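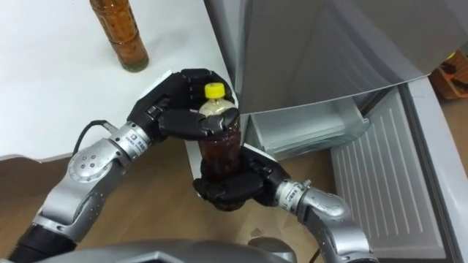 ## Harkholm changes TV wrestling production for spring tapings

Apr 22, 2019

Harkholm Wrestling will move its weekly television show to a two-episode taping block, starting with the next visit to the Arnby hall. Both episodes will be recorded in one evening, with a 42-minute running time each after edits. Until now the promotion has taped one episode per night and filled the remainder of the card with matches that did not air.

The change was set out in a production note sent to talent and crew in April. Under the new format, title matches are placed in the second episode of each block, and no wrestler will work both episodes except in tag team matches. Interview segments will be recorded before doors open.

Lợi Ninh, who books the television show, said the single-episode format left too little time between the opening match and the first backstage segment. "We were cutting entrances to make the time fit," Ninh said. "With two episodes we can let a match run long and take the minutes back from the other hour."
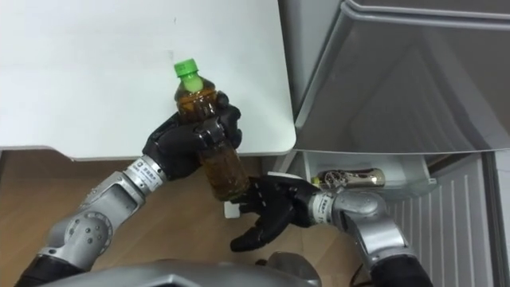
The note also covers the ring. Harkholm will retire the 18-foot ring it has used for television and switch to a 20-foot model built by Zinwood. The larger ring has a stiffer center beam and a lower apron, and the hard camera will be raised to keep the far ropes in view. Ring microphones move from the posts to the underside of the frame. A test of the new position at a non-televised show in Lill picked up less crowd noise and more of the mat, and the audio mix will be adjusted to match.

Floor seating at Arnby drops to 200 to make room for the ring and a wider aisle. Raised seating stays at 300. Tickets already sold for the two rows being removed will be moved to the front of the raised section, and holders may ask for a refund until the day of the show.

Women's champion Lụa Tiêu is booked for the main event of the second episode, a two-out-of-three-falls match with no time limit. Tiêu has held the title for nearly a year and has not defended it on television since the winter break. Her opponent will be the winner of a four-way match in the first episode, which means that wrestler is the one stated exception to the rule against working twice in a block.

Commentary will be recorded live at ringside for both episodes. The previous practice of adding it afterward ends with the current set of shows, the last of which has already been taped. Streaming times do not change. The tag team titles are not scheduled to be defended in the first block.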